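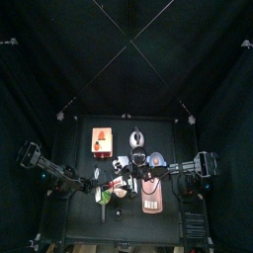

Pascual Riquelme
Contributing editor, Household and Domestic Arts

Ironing

Ironing is the removal of creases from cloth by heat, pressure and, usually, moisture. It is practised in most parts of the world where people wear woven fabric and care what the neighbours think. The same word covers the brisk flattening of a school shirt at ten to eight in the morning and the professional finishing of a pleated wool skirt, although the second of these is more properly called pressing, and pressers will correct anyone who gets it wrong.

Principle

A crease in cotton or linen is a small chemical event. The fibres are largely cellulose, whose long molecules are held to one another by hydrogen bonds. Water loosens those bonds, the fibres shift, and as the cloth dries they settle again in whatever position they happen to be in. For a shirt left overnight in the bottom of a washing basket, that position is a ball. Ironing repeats the process under supervision: steam or a sprinkle of water loosens the bonds, the hot plate holds the cloth flat, and the bonds re-form while it is there.

Wool behaves differently and resents direct contact. Polyester softens well below the temperature that linen demands, and will take on a permanent shine, or the permanent outline of an iron, if treated as though it were linen. Silk is best ironed on the wrong side while slightly damp, by someone in a good mood.

History

Smoothing cloth is older than heating the thing one smooths it with. Rounded glass smoothers turn up in Scandinavian burials of the Viking period, sometimes in the company of whalebone plaques thought by many scholars to have served as boards. In China, shallow metal pans filled with hot coals were drawn over stretched silk many centuries ago. Northern Europe later favoured the mangle board, a flat length of wood worked back and forth over linen wrapped on a roller. It was a common courting gift in parts of Scandinavia, where it was often handsomely carved, and what the recipient made of being given laundry equipment is not well recorded.

The flat iron, or sad iron, was in general use by the eighteenth century. "Sad" is an old word for heavy or solid, though the modern sense has never seemed far off. Sad irons were used in pairs, one heating on the stove while the other cooled on the shirt. The box iron, which held a heated slug or live charcoal in a hollow body, did away with the second iron at the cost of soot, sparks and the occasional hole in a Sunday collar.

Gas, spirit and kerosene irons followed, and were about as relaxing as they sound. The kerosene type carried a small pressurised tank behind the handle and was popular on Australian farms beyond the reach of the power lines. Electric irons were patented in the 1880s, some years before most households had anything to plug them into. Thermostats became common between the wars, and steam models became the domestic standard in the decades after 1945.

The Vondville ironing returns

One of the few local studies of the subject concerns Vondville, whose domestic science college asked households to keep a laundry diary through a single April. It received 669 completed diaries. The results were compiled by Dardo Jara, who found that tea towels were ironed in more homes than trousers were, and that 140 households reported ironing handkerchiefs they did not expect anyone to use. Six admitted to ironing socks. Jara's report declines to comment on the socks, and is the better for it.

The Vondville diaries are often set beside the smaller Avby survey, which asked 200 people how they felt about ironing. The answers clustered at the two ends of the scale. Stojanović, whose essay on the Avby material is still the one most frequently cited, proposed a division of humanity into those who iron in front of the television and those who iron as a rebuke to others. The scheme has been criticised for leaving out students. 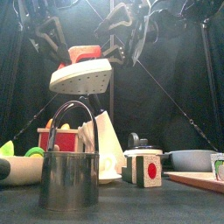 Stojanović also argued that the attachment is formed early, in households where a child is allowed to help, and that it seldom survives the first basket of business shirts. Later writers have been kinder. Several note that ironing is one of the few household jobs with a visible before and after, and that people who find their working day shapeless will sometimes iron pillowcases for the pleasure of finishing something.

Equipment

The soleplate is the part that touches the cloth. It may be aluminium, stainless steel or a ceramic-coated metal, and on a steam iron it is pierced with vents. Manufacturers have arranged these vents in a great many patterns, each described at launch as a breakthrough. Hard water eventually blocks them all, then unblocks them without warning onto a white blouse.

The ironing board in its folding, tapered form dates from the nineteenth century. Its narrow end is meant for sleeves and shoulders, and its legs for trapping fingers. The Stindeck board, a heavy model with a fixed timber shelf, kept a following in country laundries long after lighter boards were available – partly for its steadiness, partly because it was too much trouble to move. Secondhand ones still appear in op shops, usually with the cover scorched in the shape of somebody's phone call.

Care symbols

On garment labels the iron symbol carries one, two or three dots, in rising order of heat. Three dots indicate a maximum soleplate temperature of 200 °C and are found mainly on cotton and linen. A cross through the symbol means the garment should not be ironed at all, and is greeted in many homes with relief.

Decline

Wrinkle-resistant finishes, tumble dryers and a general loosening of office dress have all reduced the amount of ironing done. Knitted fabrics have done more than any of them, as a T-shirt needs very little help to look like a T-shirt. Linen, which creases on sight, has been rescued by fashion, and its rumples are now sold as part of the price. Doona covers are ironed chiefly by hotels.

Last revised 2022-10-24

Search entries
Enter a word or phrase
Go

Related entries
Blueing
Clothes hoist
Copper (laundry)
Goffering
Mangle
Pressing cloth
Starch
Tea towel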